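Teaching a robot by demonstration

Teaching by demonstration is a way of getting a robot to do a job without writing out every move in code. A person does the job, the motion gets recorded, and software learns from the recording. I've kept this entry on the Plollia wiki going for a while now, and it's still my favorite topic here!

There are two main ways to go about it. In remote control (most people say teleoperation), you drive the real arm from a distance and it copies you. In hand-held teaching you leave the arm out of it and carry the grippers yourself, one in each hand if the job needs two. Printed square markers on the tools can help cameras work out where each gripper is – cheap, and easy to swap when they get scuffed.

Small household jobs are popular, and I think they're harder than they look. A toilet paper roll on a wall-mounted holder is a good one, as the roll is light and soft and you have to come at it from the right side.

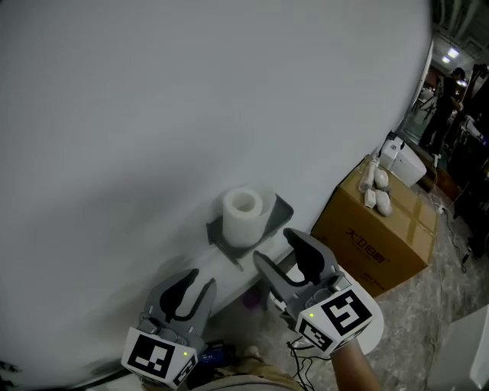

Khattak wrote in to say that remote control still wins for heavy lifting, and that hand-held tools tire the wrist long before the operator admits it. Fair enough, and I've added a line on breaks: the Ilano guide I learned from stops every 40 minutes, and I'd stop sooner.

A camera on the gripper itself sees the finger pads and whatever lies between them, so the software gets a close view of the grasp. The wide lens bends straight walls into curves (you get used to it). My own August set came to 1,349 recordings, and I threw out 70 of them for jerky starts.
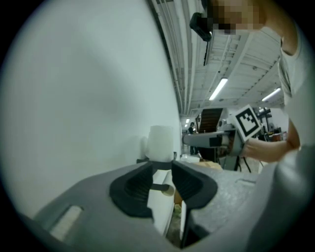
One reader asks whether a beginner could learn this in an afternoon. I'd say the holding part, yes – smooth, even motion took me nine sessions.

See also: Bevance method, teleoperation, grippers.

Last edited November 16, 2019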